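4.2 Preparing the surface for the Comen desk lamp clamp

Before you start, clear the part of the desk where the clamp will sit and have the 7 mm hex key ready. The lamp must not be plugged in until step 6.

1. Wipe the tabletop with a damp cloth and a little dish soap. Do not use methylated spirits or any abrasive cleaner.
2. Dry with a soft cloth, then leave for 30 minutes.
3. Check that the edge is no thicker than the clamp opening. If it is, use the long bracket (part 368, sold separately).

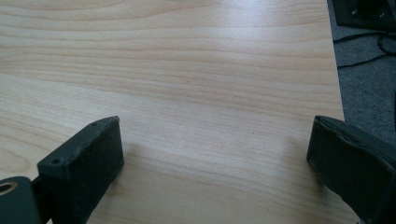

Figure 9. Tabletop with a light wood-grain finish.

4. Fit both rubber pads to the clamp jaws, ribbed side out.
5. Slide the clamp over the edge and turn the bolt until the pads grip — then a further quarter turn, no more.
6. Lower the lamp arm into the collar, run the cord behind the desk and plug it in.

Caution: Overtightening can dent soft timber and lift veneer. Keep the lamp head at least 14 cm from curtains and paper.

Note: Pads may leave a faint mark on pale finishes. Replacement pads are available from Pritham service centres, Monday to Friday.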